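Sterthorpe Household Notes, July issue

Folding long pieces on the bed: revised method

The method for long pieces in the spring issue assumed a table. Most readers who wrote in do not have one that is long enough, and fold on the bed. The method has therefore been rewritten for a mattress with a fitted sheet on it. It replaces paragraphs 4 to 9 of the spring text. The paragraphs on drying and on airing cupboards stand as printed.

"Long pieces" means anything whose length is at least twice its width once it has been laid flat: trousers, bath sheets, scarves, narrow blankets, table runners. Shirts are dealt with separately and should not be folded this way, as the collar ends up under the load.

A mattress differs from a table in two respects that matter. It gives under the hand, so a crease cannot be pressed in by leaning on it; the sheet goes down with the cloth and both come up again. It also grips. Cotton on cotton does not slide, and a piece that has been put down crooked has to be lifted and put down again. Pulling one end straight only drags the sheet with it and leaves a ripple under the work.

Preparing the bed

Remove the duvet and the pillows. Pull the fitted sheet tight at the corners, starting with the two at the wall, which are the ones that come loose. Storage creases in the sheet do no harm and need not be ironed out. A loose fold of sheet does, because it will be read as part of the piece when the edges are being matched. A plain sheet in a colour unlike the washing makes the edges easier to see. White on white is slow work, particularly after four in the afternoon in a room that faces north.

Work from one side of the bed throughout. Lay the piece across the bed, parallel to the side you are standing at and close enough that both ends can be reached without putting a knee on the mattress. A knee anywhere within an arm's length of the cloth tilts it.

Sequence

1. Lay the piece across the bed, long edges running left to right. Trousers go with the legs together and one hem exactly over the other.

2. Take hold of the near edge at both ends, at the same time. Lift clear of the sheet by a hand's width.

3. Carry the edge over and set it down a finger's width short of the far edge. The gap closes when the piece is smoothed. If the two are set level, the upper layer will overshoot.

4. Release one end, keep hold of the other, and stroke outwards from the held end with the flat of the hand. Change over and repeat.

5. Check the ends. A gathered end is opened out before the next fold. Once a second fold has been made over it, it cannot be corrected from outside.

6. Fold the length in half, then in half again or in thirds, according to the shelf.

Step 4 accounts for most of the faults reported. People smooth from the middle in both directions, which pushes the slack to the two ends and bunches it there. Smoothing from one held end gives the slack a single place to go.

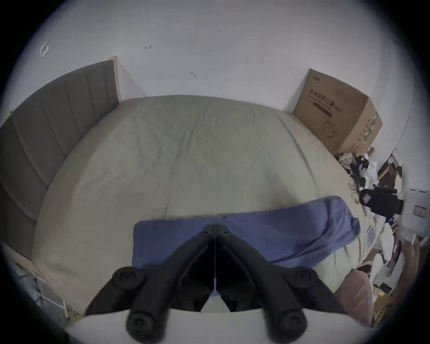
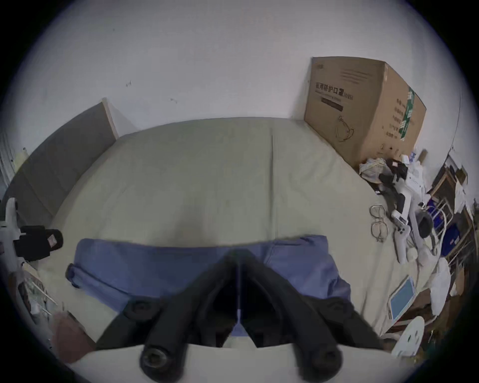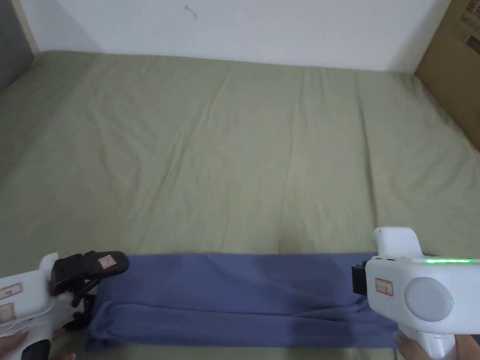
Page last changed: July, 16:40

All three show the blue piece laid across the bed on the pale green sheet. In the third, compare the two layers: the upper one is the smoother and has a straight top edge, and the nearer one carries the creases and rumples. The left end is also gathered. At that point step 4 should be done again, one end at a time, with the lower layer drawn out before the upper is touched. The first has the same fault at the other end, the right, where the cloth bunches and runs down over the side of the mattress. An end hanging over the side pulls on whatever has been laid flat, slowly if the cloth is light and at once if it is heavy. Bring it back on to the bed before doing anything else.

Folded sizes

Sherif Abdel Hamid has gone through the shelf dimensions again. The Hattar bedroom unit has a clear depth of 495 mm, and the adjustable shelves leave 220 mm between them at the standard setting. A long piece folded to half its width and then in quarters goes in with its closed edge to the front in nearly every case. Thirds are needed for bath sheets. The Nelilus bath sheet weighs 609 g dry and is the heaviest piece in the trial; folded in quarters it stood too tall for a third one to be put on top, and in thirds it stacked without difficulty.

For wire shelves, put the heaviest piece at the bottom with its smooth face down. The wires mark the lowest layer if a stack is left for more than a few weeks, and the marks show more on knitted fabric than on woven. A sheet of plain card cut to the size of the shelf prevents this. Corrugated card will serve, but its own ridges can come through in thin cotton, so use it with the flutes running front to back and turn it when the stack is changed.

Rolling as an alternative

Several readers asked why rolling is not recommended. It is not ruled out. A roll takes less attention than a fold and stands up well in a drawer. On an open shelf it has to be held at both sides or it opens, and the outer turn collects dust along its full length. Trousers rolled from the waistband keep a crease where the hem finishes, usually on the shin. Rolled from the hem they are better, but the waistband will not lie flat and the roll comes out thicker at one end. For a suitcase, roll. For a shelf, fold.

Readers' corrections

Ülle Grigaitė points out that the spring text told readers to fold knitted pieces while still slightly damp. This was an error carried over from the section on linen. Knitted pieces should be fully dry. Folded damp, they take the line of the fold and keep it until the next wash, and in a closed cupboard they may begin to smell.

She also questions the finger's width in step 3. Her own measurements on a firm mattress gave a smaller gap, and on a soft one a larger. The instruction has been left as it is, on the ground that the method has to be usable without a ruler, but readers with very soft mattresses should allow two fingers. A folded blanket under the fitted sheet makes a soft bed behave more like a firm one and is worth the trouble if there is a full line of washing to get through.

A reader in the Skornavel flats asks whether the bed can be used when it stands against a wall on its long side. It can. The far edge of the mattress is out of reach but is not needed. The piece lies in the near half, and finished work can be stacked in the far half until it is carried away, provided the stacks are kept low. A tall stack on a mattress leans towards whoever is working and falls on to the piece in hand.

The same reader asks about boxes kept on or beside the bed. Move them if they press on the mattress at the end where you work. Otherwise leave them, but keep cables, straps and bags away from the cloth, as loops and buckles catch in towelling and a pulled thread cannot be put back. Snip it level with the pile. Do not draw it through.

The trial log now stands at 2,957 folds. It will be kept open until the autumn issue. Entries should give the type of piece, the fabric, whether it was folded in quarters or thirds, and which end had to be opened out, if either. Please write left or right as seen from where you were standing. Entries that say "door end" or "window end" cannot be used.

Duvet covers and double sheets will be covered in the next issue, for one person working alone. The two-person method has not changed.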